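The Bedroom Set Is Growing!

Project news from Skatach, December 26, 2019

Big week at our end. The furnished-room part of the Raju collection has passed 985 kept episodes, and for the first time I can say that most of them are good ones. If you've been reading since May you'll remember how the early batches went (the drawers that never opened, the long stretches of staring at a ceiling), so please allow me a little joy here.

For new readers, a quick catch-up. Raju is our attempt to get one learned policy to handle the small jobs in a guest room: open a drawer, close a drawer, fetch the thing that rolled behind the furniture. We don't write out the motions. A person guides the arm through the job, the wrist camera and the joint readings get saved together, and the policy learns from a big pile of those recordings. What goes into the pile matters a great deal, and that's where nearly all of our time goes now.

The drawer has been the star of the month. It sits in a round side table, so the front is curved, and a curved front is a lovely problem. Our Clelport recordings were all flat-fronted office drawers, and a policy trained only on those would come in square and slide right off the side. So we've been recording it from every start we can think of: high, low, far left, almost under the tabletop, drawer shut, drawer a little open, drawer open wide. 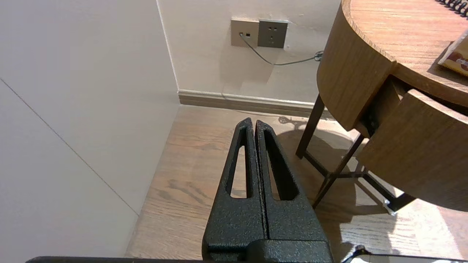 Fingers closed, drawer partly open, plenty of sun on the floor.

I'm a big fan of sunlight in the data, by the way. Rainer Frerichs, who looks after our review queue, used to close every blind before a session because bright patches washed out the floor. I understood why! But a policy that has only seen a dim room gets very confused at ten in the morning. We now record straight through the day and let the shadows move wherever they like. Rainer came around once he saw the validation numbers, and these days he's the one pulling the blinds open.

A few changes to how we record, for those of you running your own sessions over at Irkdale:

Episodes are capped at 30 seconds. Anything longer was usually the operator thinking, and the policy was learning to think too, by which I mean it was learning to hover.

Start positions come off a printed list now, 13 of them per task. Left to ourselves we all began from the same comfortable spot. I was the worst offender.

Failed tries are kept, with a label. If the fingers slip off and the operator goes back for a second pull, save the whole thing. Those recoveries are worth gold, and we threw away far too many of them in the spring.

Please don't tidy the tabletops between episodes. Books, notebooks, a phone with its curly cord -- leave them where they are, shift them now and then, and carry on.

The other job getting attention is the narrow gap. Lots of rooms have one, that slot between the nightstand and the bed where pens and chargers go to disappear, and it's a really rich place to gather examples. There are slim table legs on one side, soft bedding on the other, and a wall waiting at the end. The arm can't simply drive in. It has to line up first, and the lining-up is the bit we most want the policy to pick up, so operators are asked to pause briefly at the mouth of the gap before reaching.
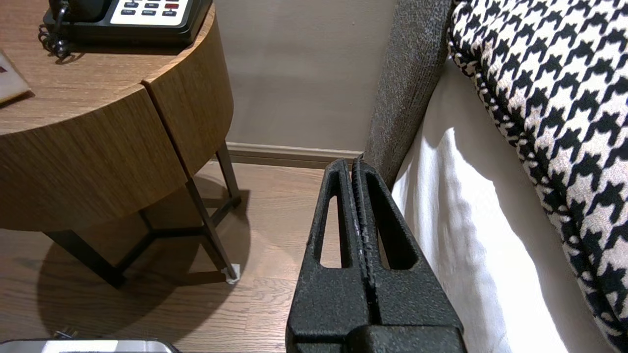 Can one person's recordings be enough to train on?
They can get a simple task working, but the policy tends to copy that person's habits, so we ask for at least 5 operators on each task before we train on it in earnest.

Operators really do have styles, and I find this endlessly fun. Some people swing wide and come in slowly. Some go in on a dead straight line and correct at the last moment. When we plotted the paths for the gap task you could practically pick out who was driving, and mixing them together gave us a much calmer policy than any single set did.

Next up is the pairing of the two jobs, gap and drawer in one go: reach in, bring the object out, put it in the drawer, close the drawer. It'll need a longer time cap, and we're still arguing over where one step ends and the next begins for labeling. If you've worked out a scheme you like, write to me, I'd love to see it. The updated start list and the new label sheet are in the shared Raju folder, and the old sheet should be deleted from your recording machines before the next session.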